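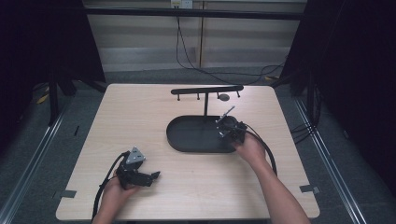

How to Untangle a Fine Necklace (and Store It So It Stays That Way)

My grandmother kept all of her necklaces in one drawer, in one big glorious knot, and every holiday she would hand the whole thing to whichever grandchild was sitting still. That was usually me. I have been taking knots out of chains ever since, for family and neighbors and once for a bride with her shoes already on, and I'd love to save you some of the muttering I did in those early years.

What you will need

Two straight pins or fine sewing needles
A little baby oil or mineral oil
A flat surface with good light, and a sheet of plain paper to work on
Dish soap, a small bowl, and a soft cloth
A cup of tea (optional, but I have never once skipped it)

Step 1: Open every clasp

Before you do anything else, find the clasps and undo them. If you have several chains in one knot, open them all. A closed chain is a loop, and a loop can only come out of a tangle the way it went in, while an open one can simply be drawn through. Take off any pendants that will slide off, too, and put them in a saucer where they can't roll away.

Step 2: Lay it down

Please don't hold the necklace up in the air and shake it! I know it's tempting. The weight of the chain pulls the knot smaller and you'll be sorry. Set it on your paper and nudge the loose ends outward with a fingertip, until you can see where the knot really is. Often what looked like a terrible mess is one tight little spot with a lot of loose chain lying over it.

Step 3: Add one drop of oil

Put a single drop of baby oil right on the knot and roll it very gently between your finger and thumb. Give it a minute to work in. If your necklace has pearls, opals, turquoise or anything glued or strung on silk, skip the oil completely and go on to the pins, with extra patience.

Step 4: Work from the middle

Slip the point of one pin into the center of the knot, then the second pin right beside it, and ease them apart. Little movements are best. You are trying to make the knot bigger and floppier, and once it is floppy the chain will more or less start to fall open. When you see a loop, follow it with the pin and lift it free. Don't pull on the ends, however close you think you are — I've snapped a very pretty rope chain that way, and it was not mine.

If your eyes start to cross, leave it there on the paper and come back after supper. Snake chains and other stiff styles kink easily, so for those I'd go half as fast and hand a stubborn knot over to a jeweler.

Step 5: Wash off the oil

For plain gold or silver, stir a drop of dish soap into a bowl of lukewarm water, swish the chain around for a few seconds, rinse it in a second bowl (never over an open drain), and pat it dry. Let it rest on the cloth overnight before you put it away, as damp likes to hide in the links.

Keeping chains apart

The best thing you can do is hang them. A row of small hooks inside a closet door costs next to nothing, and a jewelry stand works nicely if you give each peg just one necklace, or two at the very most when they are different lengths. Put the heaviest ones close to the middle so the stand doesn't tip. I keep mine out of the bathroom, where the steam turns silver dark in no time.

If you'd rather use a drawer, fasten each clasp and lay the chains side by side on a strip of felt. Felt grabs the links just enough that they don't slide when the drawer gets slammed, and in my house the drawer does get slammed.

For travel, thread one end of the chain through a drinking straw and close the clasp on the outside. My friend Renata wraps hers flat in plastic wrap instead, pressed down like a sandwich, and she has never had a knot yet. Small zip bags are fine as well if you leave the clasp sticking out of the corner and zip up to it.

Bracelets and anklets can be treated just the same way. Charm bracelets take longer, and you'll want a bigger piece of paper.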